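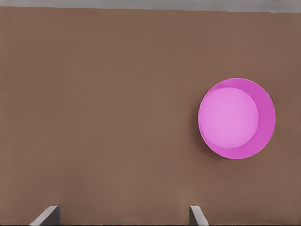
Brown surface, slightly uneven in tone, no markings.

Turcotte Community Kitchen
Spring walkthrough, April

1. Exits clear: PASS
Clear at 7:30 a.m., anyway. I'd like to see the back door during a Saturday-size crowd before I believe it.

2. Fire extinguishers: PASS WITH COMMENT
Gauge in the green on both. The tag by the range has initials on it and no month. Initials are not an inspection.

3. Range hood and filters: FAIL
Cleaning invoice from Bikano says "full service," 634 dollars. Grease on the back lip of the second filter. Ask them what full means.

4. Work surfaces: PASS
Wiped down. The new Alar cleaner claims to kill everything in 17 seconds. The label also says to leave it on for ten minutes, in smaller type. Go by the smaller type.

5. Walk-in cooler temperature: RECHECK
Door display and shelf thermometer disagree by four degrees. Staff trust the display. I don't see why.

6. Gas shutoff: PASS
Reachable, labeled, turns by hand.

7. Floor mats: FAIL
One curls at the corner by the sink. Same comment as last fall, same mat.

8. Electrical: RECHECK
Plilura quoted 2,063 dollars to replace the whole panel over one warm breaker. Get a second opinion, and find out what is plugged into that circuit first.

9. First aid kit: PASS WITH COMMENT
Plenty of bandages, no burn gel.

Items 3 and 7 to be fixed before the next rental.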